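Corkia C2 Desk: Twelve Weeks of Daily Use

The C2 is Corkia's fixed-height desk, assembled at the company's Ollville plant and sold flat. I bought it to replace a Lazaridis frame desk whose top had bowed between the legs. It has carried a full workday since the first Saturday.

Assembly took one evening. The legs attach with 12 machine screws into threaded inserts, so the desk can be taken apart and rebuilt without chewing up the holes. The supplied hex key is too short for the rear pair.

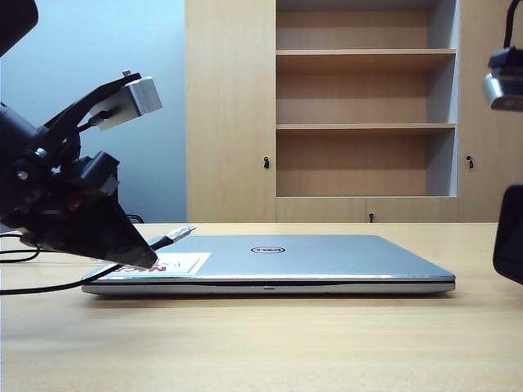 Rigidity is good front to back and average side to side. Typing produces no movement I can measure. Leaning on one end does, until the crossbar screws get a second tightening after a week. The instructions leave this step out.

The finish is a satin clear coat. A damp cloth removes coffee if it is wiped within the hour. Overnight, a cup left a pale ring that took two passes of Mutari paste wax to hide.
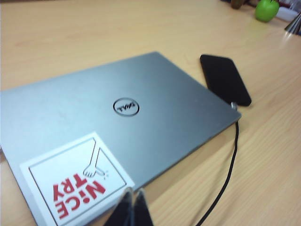 Closed Dell laptop on the light wood top.

Heat resistance is weaker than the leaflet suggests. A soup bowl without a mat dulled the coat in one spot. Pen pressure through a single sheet of paper leaves no mark.
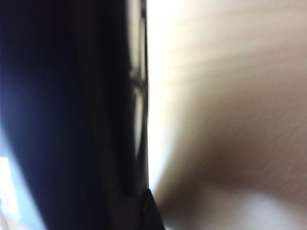

Cables and Edges

The rear tray holds one power strip and little else. Its lip is folded steel with a slight burr, which I filed down. The front edge has a small radius and is easy on the forearms.
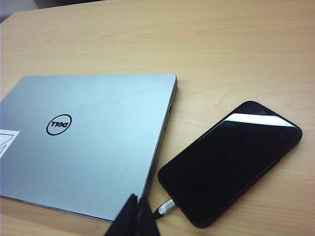
Grain on the work surface, laptop at left.

The C2 costs 100 more than the Lazaridis and is the stiffer desk. I would buy it again and skip the tray.

Comments (2)

deskbound: Same burr on mine. Did the wax change the sheen?

plainoak: Rear screws are easy with a ball-end key. Turn the desk on its side first.

Contact | Copyright | Back to top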